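Do you need a special box for snacks?

10/05/2022

I have never trusted the storage aisle. Everything in it promises that your life will be calmer once your crackers live in something with a lid. So when I read a long post claiming that the Prolita method ("one surface, one box") had changed somebody's mornings, I rolled my eyes and then, of course, tried it.

Step one is to clear the table. All of it. I'll admit I like the look of pale wood with the grain showing, all those long wavy lines, and I'd forgotten there was a darker curl in it.
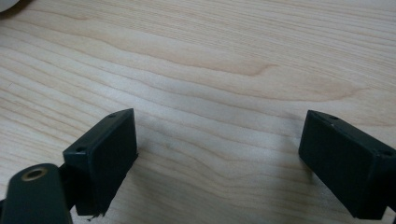

The method says you will want to keep it that way. Will you? I gave it 2 days in February, the first time I had a go, and by the second evening there was mail on it again. A bare table is an invitation.

Step two is the box. Vurnis sells one meant for this and so does Purba, and as far as I can tell the difference is the color of the lid. I don't see why either would beat the box the snacks came in. Stand the packets upright, pack them tight, leave the front open so you can grab one. Red wrappers under a green lid look pretty cheerful, I'll give them that. 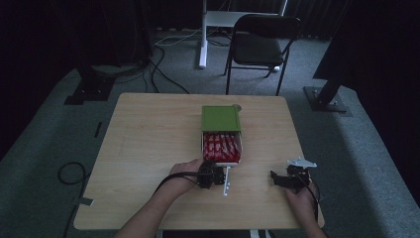
What I don't buy is the claim that you eat less this way. The post had 173 comments, most of them swearing by it, and I read far too many. If the snacks are lined up and facing me, I eat more of them — I can't be the only one.

So the box stays and the rest of the method goes. I'm keeping the lid closed after 9 at night. Next up is the Pokness drawer divider, which I already expect to dislike.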